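Baking for the Winter Fair: Project Report
Food and Hospitality, Year Two

1. What we set out to do

Our group had to plan, make and sell one seasonal product at the winter fair in Brarnside. We chose edible gift bags that a parent and child could put together at home: plain biscuits, a small pot of icing and a card with decorating ideas. The fair expected 2,000 visitors over the afternoon and we had one table near the side door.

2. Choosing the biscuit

We tested gingerbread, shortbread and a lemon biscuit. Gingerbread held its shape best but went hard after four days in the bag. Shortbread tasted better and needed only butter, sugar and flour, so the shopping was cheap. The first batch spread in the oven. Chilling the cut shapes for 15 minutes before baking fixed most of it, and we also cut the sugar a little.

We took samples round the class and asked for opinions. 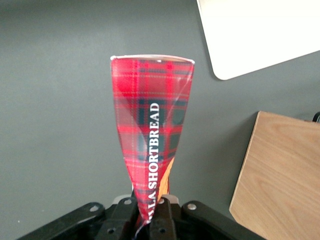

Ngan-ling Tsai thought the shortbread was good but too thick for small children to bite, and said the stars would lose their points in a bag. She was right about the stars. We changed to rounds and trees and rolled the dough thinner.

3. The icing

The icing took longer than the biscuits. Royal icing made with egg white was ruled out because the bags would be kept at room temperature. We used icing sugar and water with a few drops of lemon juice. The Trukmont pots we ordered had lids that popped off when squeezed — we taped them down for the fair, but a screw lid would be better. 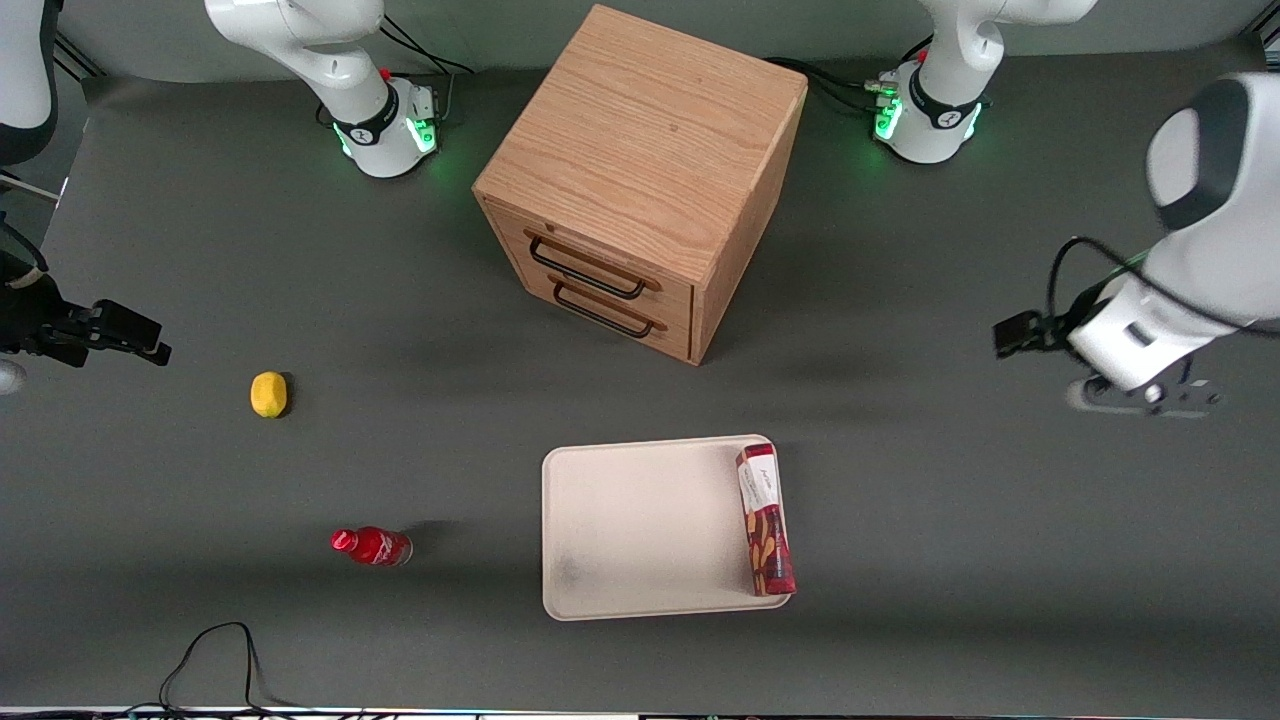
Flavour was the next question. Plain sugar icing on a butter biscuit is very sweet, and most testers left some of it. A yellow lemon like the one on the grey table by the little two-drawer cabinet gave us more juice than we needed for a full batch, so we grated the rind into the dough as well. Testers finished those.

4. The activity card

Dilek Bozkurt wrote the card and drew the pictures. It has four ideas: snowy trees, a face, a name biscuit and a window pattern. The first version had too many words. A parent at the Ogundipe playgroup told us her son looked only at the drawings, so the second version has one line under each.

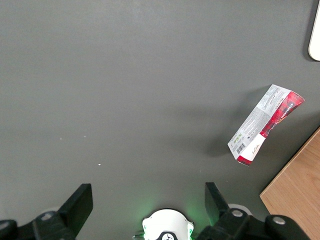 5. Packing and labels

We used clear bags from Vastetti, tied with string. Each label listed the ingredients with wheat and milk in bold. Packing took two of us most of a morning. The trees went in last because they broke most easily.

6. Sales and what we would change

We made 10 trays and sold all but one by four o'clock. Name biscuits were the most popular idea. If we did it again we would bake the day before, order different pots and put a finished biscuit on the table from the start — people stopped more once Dilek had iced one for them to look at.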